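December, late

Spent the morning on the equipment list again. Skakora sent the revised quote overnight and it is still higher than I wanted. The hand-held grippers come to 1,617 for the set, and that does not include spare finger pads or the second harness. I had pencilled in less, mainly by forgetting the straps and cables. I always forget the cables.

The question is the same one as last week. Either we put the money into more hand-held units now and collect more doors and drawers with people, or we hold it back and put a deposit on an arm from Usto. The Usto lead time is 18 weeks. If I order in January the arm gets here in spring, and until then we have whatever we can record by hand. If I wait for the next budget round it is summer, and I don't want to spend the spring writing reports on nothing.

Went through to the other room before lunch to see how the door work was going. I wanted to look at the grippers in use before signing for more of the same model. On paper they are light. On a person, with the harness on, they are a fair bit of stuff to wear.

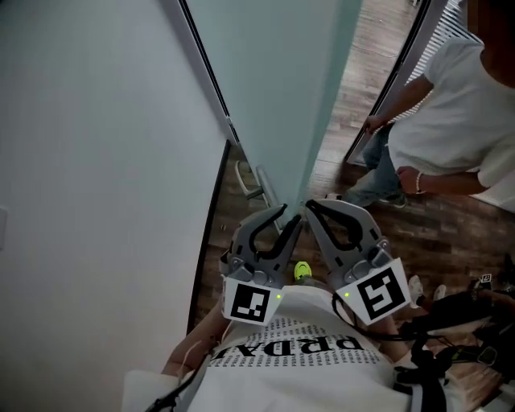

Lever handles are what worry me most for the purchase. The jaws have to close on something thin and then the whole hand has to turn, and the pads take the wear at the curve. I wrote to Skakora asking what a replacement pair of pads costs and whether they can be swapped without taking the finger off. If the answer is no then I need to budget for whole fingers, and that changes the total. I put in a line for 2 spare sets for now and left the price blank.

Also asked about the strap lengths. We have tall people and short people and one size of harness. Luo sells a plain chest harness that is cheaper and would probably take the same buckle. I don't want to mix suppliers if I can help it, but the difference would pay for storage.

Storage is its own problem. The recordings are bigger than I planned for, and the drive I bought in the fall is filling up. Verkinus offers a rack unit on a three-year plan. Three years is longer than I can promise anything. I would sooner buy the drives outright and keep them in the closet. Need to check if the closet gets too warm.

After lunch I redid the sheet with three versions. The first is all hand-held and no arm. The second is the Usto deposit and only the spares we can't do without. The third splits it and does neither very well. I like the second best today. Yesterday I liked the first. The trouble with the second is that if a gripper breaks in February we sit around until a new one comes.

Things left open tonight:
Pad price from Skakora.
Does the Usto quote include the mounting plate, or is that extra again.
Shipping. They left it off last time too.
Fiducial plates - can we print our own or do they have to come with the jaws.
A proper shelf and bins, so the cables have somewhere to go.

Sent the sheet at five and turned the heat down. I'll look at the numbers again in the morning before I talk to anyone about the deposit.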